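# The Gear Goes on the Peg. Then What?

Every October my district's robotics club holds an open evening, and every October I go, because my tax money helps pay for it and because there are cookies. This year's project has a big printed flyer and a name, Zunier. The job is to take a blue gear off one steel peg and put it on another. That's the project. The club has been at it since spring.

I should say I like the kids and I like the gear. What I don't like is the flyer, which says the students are "building the workforce of tomorrow." They are building a thing that might move a gear. I think that's worth doing, and I think the adults around them keep selling it as something bigger.

Take the hours. The club's own handout puts the work at 560 student hours so far. When I asked where those hours went, the honest kids said wiring, printing brackets again after the first ones came out wrong, and waiting for the one laptop that runs the software. Very little went to thinking about why a gear sticks on a shaft. One sophomore told me she had learned more about zip ties than about torque, and she wasn't complaining.
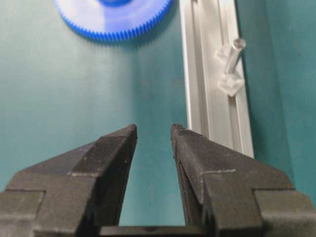

Does a student learn engineering from this? Some of it, mostly the mechanical part, and mostly if she was in the room when the fingers were drawn up and printed. The students who joined later were handed a working design and asked to keep it working.

That split bothers me more than the flyer does. There are 20 names on the club's list, and by my reading of the handout a handful of them made every decision that mattered. The rest took turns at the controls or filled in the log. I've seen the same thing in marching band and on the yearbook, so it's hardly a robot problem, but the yearbook doesn't claim to be preparing anybody for a career in automation.

Then there's the score. At the Brernwood meet the team reported 79 percent, which sounds like a solid C-plus until you ask what was being counted. A run was scored as a success if the gear ended up seated on the correct peg, no matter how many times a student nudged the arm back to its starting position beforehand. Nobody cheated. Those were the rules, printed on the sheet. But a parent who sees that number on a poster is going to picture a machine that does its job about four times out of five with everyone standing back, and the sheet doesn't say that.

I'd rather see two numbers. Put the score with help next to the score without it, and let the second one be ugly. A tenth grader can handle an ugly number. I'm less sure about the people who write grant applications.
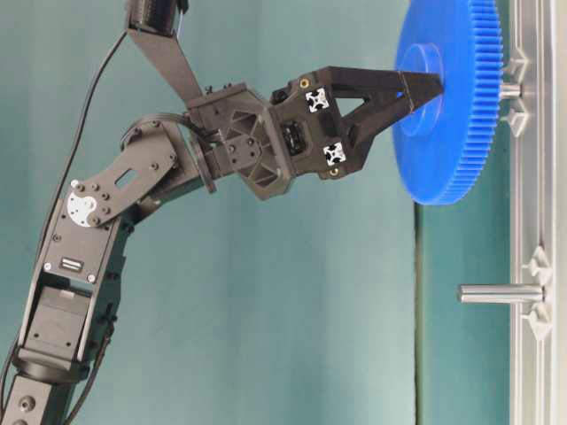

Farhad Dehghan thinks I have this backward. He wrote to me after I grumbled about the meet in a shorter piece, and he said that a student who resets the arm ten times in an afternoon learns precisely what the score hides: which positions are bad, how far off a small error at the elbow puts you at the fingertips, when to stop blaming the code. "You want them to publish the failures," he wrote, "but they're the ones who sat through them. They know."

It's a fair point and I've chewed on it. My trouble is that the knowing stays in the room. I looked through the club's log, a shared document called Vena, and the entries for a bad day run to lines like "didn't work again" and "try tomorrow." If those kids understood what went wrong at the elbow, they didn't write it down, and next year's group will start over from the same place.

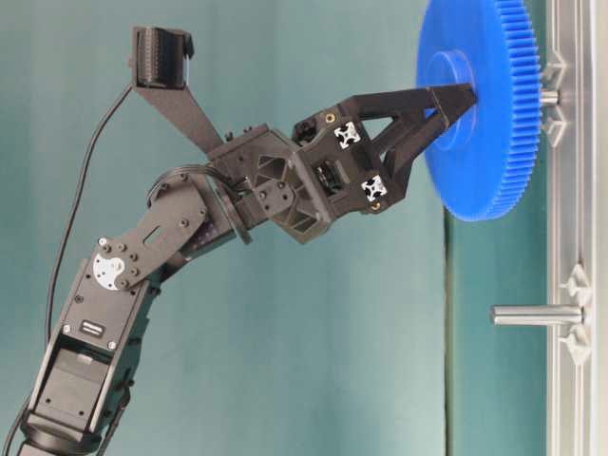
So the log is where I would spend the money, if anyone asked me. The club wants a second arm. The supplier, Poojary, has offered a school discount, and there's talk of a fundraiser. A second arm would shorten the line of kids waiting for a turn, I'll grant that. It would also give them two machines with nothing written down about either one.

Pay a teacher for an extra hour instead. Have her sit down with whoever ran the arm that day and ask what they expected, what they got, and what they'd change first. Make them draw it if they can't say it. Do that for a semester and see whether the scores without help go up. They might not! Then we'd know something, at least, and the second arm would still be for sale.

I brought this up at the open evening, a little before eight, next to the cookies. I was told it would be considered for the spring. The flyers for the fundraiser were already on the table.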